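## 4. Recording a Two-Arm Garment Session

This section applies to the Skumon bench as used in the Hoditz study of garment flattening. It assumes that both arms have been powered, homed and registered to the table according to Section 3. Operators who have not completed the Presport safety briefing may not start a session.

### 4.1 Placing and gripping the garment

1. Confirm that the session log is open and that the garment code has been entered.
2. Lay the garment across the middle of the table, with its long axis running from one arm to the other.
3. Bring the right arm to its end of the garment and close the gripper at low force.
4. Repeat with the left arm. Close on a corner of the fabric only.
5. Move the arms apart in small steps until the body of the garment is extended. Wrinkles running lengthwise are acceptable and should not be smoothed by hand.

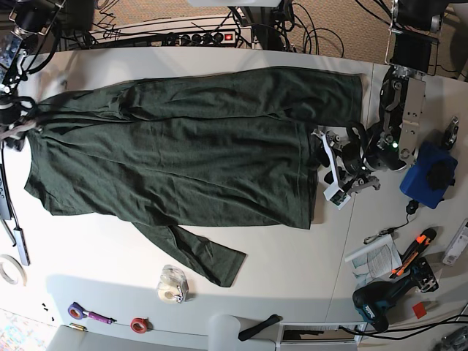
*Figure 4-1. Long-sleeved shirt held at both ends, one sleeve free.*

**Note.** Left and right are always given from the robot's point of view. An operator facing the arms will see them reversed. The same convention is used in the log files, and trials entered the other way must be relabeled before analysis.

**Caution.** Do not reach between the grippers while either arm is enabled. If a sleeve needs to be moved, press the hold switch first and wait for the status line to read HELD.

### 4.2 Checking the wrist view

The method depends on the wrist cameras. The overhead view supplies the outline of the garment, but the estimate of fabric tension is taken from folds seen close to the gripper – an approach first described in the internal report by Hanne Ladefoged and later adopted for all trials in the Ortuño series.

1. Open the wrist view for each arm in turn.
2. Check that the fingertips are visible at the lower edge of the view.
3. Raise the arm to the inspection height and confirm that the fabric remains in view. Bright objects in the background, such as a monitor, may reduce contrast in the folds. 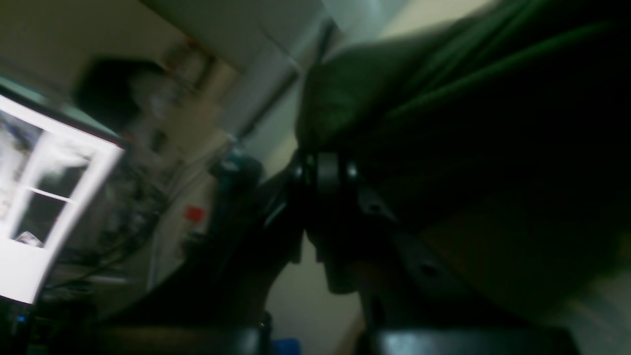
4. If the folds cannot be told apart, lock the exposure manually and record the value in the log. Automatic exposure must not be left on during a trial, as a change of brightness partway through is read by the estimator as a change of tension.
5. Return the arm to the holding position and save the reference view.

### 4.3 Running the trials

A full set consists of 96 trials per garment. Each trial is stopped after 2,000 control steps, whether or not the garment has been released. A trial that ends early is kept and marked INCOMPLETE – it may not be deleted.

The current estimator was trained on 415 accepted trials. Trials made with gripper firmware older than version 2 were left out of that number and should not be merged with new recordings.

Reference views saved before January 2018 use the former file layout and must be converted with the tool listed in Appendix B.

*Section last revised 9 February 2018.*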